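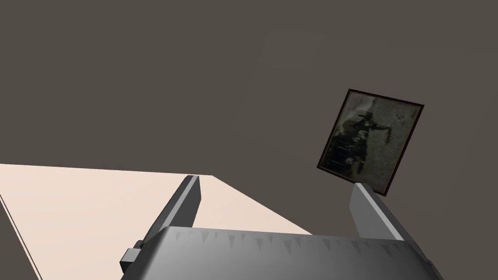 Cornatside Gallery: Simulated Kitchen Episodes

Posted Saturday, August 1, 2026

We use cookies to remember your settings and count visits. Accept | Manage preferences

Cornatside is a set of recorded robot episodes made entirely in simulation. The work started in March as a side job of the Rekance project, which needed examples of ordinary countertop tasks to train a manipulation policy. The set now holds 1,406 episodes. Each one stores the camera views, the arm's joint positions, the state of the gripper and a short written instruction such as "put the spoon in the bowl."

This page collects stills from one layout, along with some notes on how the episodes are made and sorted. People who write to us tend to ask for numbers first and views second, so there is a little of both.

An operator drives the arm with a hand controller at a desk. The simulator runs in real time and the operator sees two views side by side, one from the wrist and one from farther back. An episode begins when the operator presses record and ends when the operator marks it as done or gives up. Both kinds are kept. Failed episodes get a tag and go into a separate folder – they are left out of the first round of training and used later for checking the success detector.

The wrist view is the one the policy leans on most. It moves with the hand, so the fingers hold nearly the same position in it from start to finish while everything else shifts. Many stretches of it contain very little. We thought about trimming those stretches and decided against it, as the policy has to learn to get itself out of them. 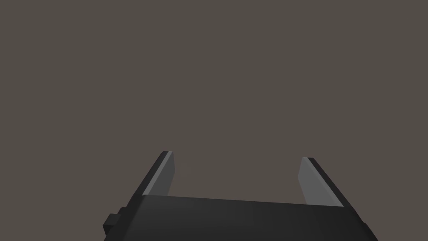 Wrist view, jaws open, nothing but the backdrop beyond the fingers.

Object layouts come from a tool called Camargo. It takes a list of items and a counter, places the items at random within set limits, and rejects any layout where two things overlap. It also picks the surface and the wall color. An operator can ask for a new layout at any time but can't move things by hand before recording. Early on we allowed that, and the items ended up in the same comfortable spots again and again.

We mix kitchen things with things from a desk on purpose. A policy trained only on bowls and spoons did poorly as soon as something flat or unfamiliar was on the counter, even when the task had nothing to do with it. Extra items are never mentioned in the instruction. They are there to be ignored.

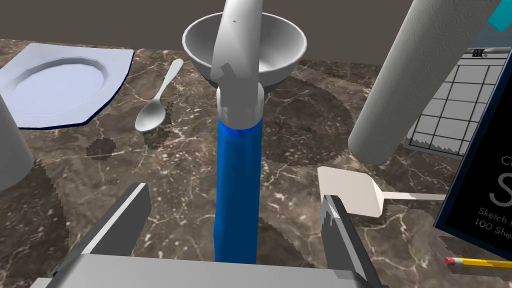
Instructions are written after recording, by a person who watches the episode without knowing what the operator was asked to do. If the written line doesn't match the assigned task, the episode goes to a second reader. So far 126 episodes have been set aside this way. Most of them are fine as motion and only need a better line of text. A few are unclear enough that they will be dropped.

Sorting takes longer than recording. A good operator can finish an episode in well under a minute, and reading, tagging and checking it takes almost 6. We have tried to speed this up with an automatic first pass, which handles the easy cases (the arm never moved, the file is cut short) and leaves the rest to people.

Views where the arm or the gripper covers part of an item stay in the set. They are hard to label by eye, so the simulator's own record of object positions is saved next to each one.

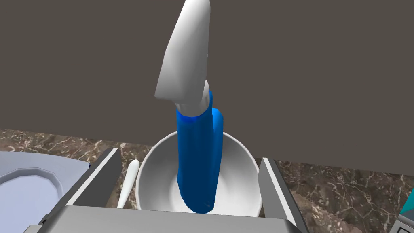 Clallness wrote to us after trying the first release that the instructions were too clean, and that real users would never say "place the utensil in the bowl" with every word in order. They asked for at least two versions of each line, one of them short and careless. That seemed fair. Version 2 will include both, and the older episodes are being rewritten to match.

The layout files for this gallery are in the same folder as the episodes. Depth views are stored separately – they are large, and most people skip them.

Get Cornatside updates by email. Enter your address to subscribe. You can unsubscribe at any time.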